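NOTICE TO THE RESIDENTS OF DASALAU
Concerning the Matter of the Clock

Tue 26 November

The Office of Public Hours regrets to inform residents that the town clock has again struck 15. The Office has received 122 letters on the subject and has read them in the order of their arrival.

Residents are reminded that there is no hour of 15 in Dasalau. Any person who was born, married or dismissed from employment during that hour should apply to the Registrar, Thanakorn Kamolrat, who will assign a suitable time from those available.
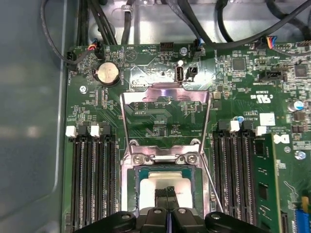
The Office wishes to correct the belief that the additional hours are being sent from Hondberg. Hondberg was consulted in June and replied that its hours are complete. It enclosed an inventory, which the Registrar has verified against the almanac.

The baker on Wudell Street reports that bread placed in the oven at the hour of 15 came out as flour. She has asked to be compensated for 70 loaves. The claim is under review. In the meantime, she has been advised to bake at noon.

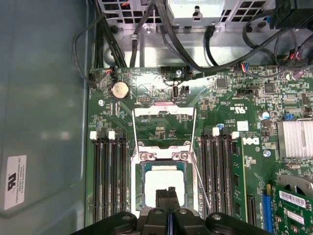 A widow of the same street has written to say that during the extra hour she heard her husband come up the stairs, set down his boots and ask what was for supper. She makes no claim. She asks only whether the Office intends to repair the clock, and if so, when.

The Registrar has visited her twice. Following the second visit, he recommended that the repair be postponed, and the Office has accepted his recommendation without discussion.

Residents who wish to object may do so in person, at the usual counter, between the hours of 15 and 1.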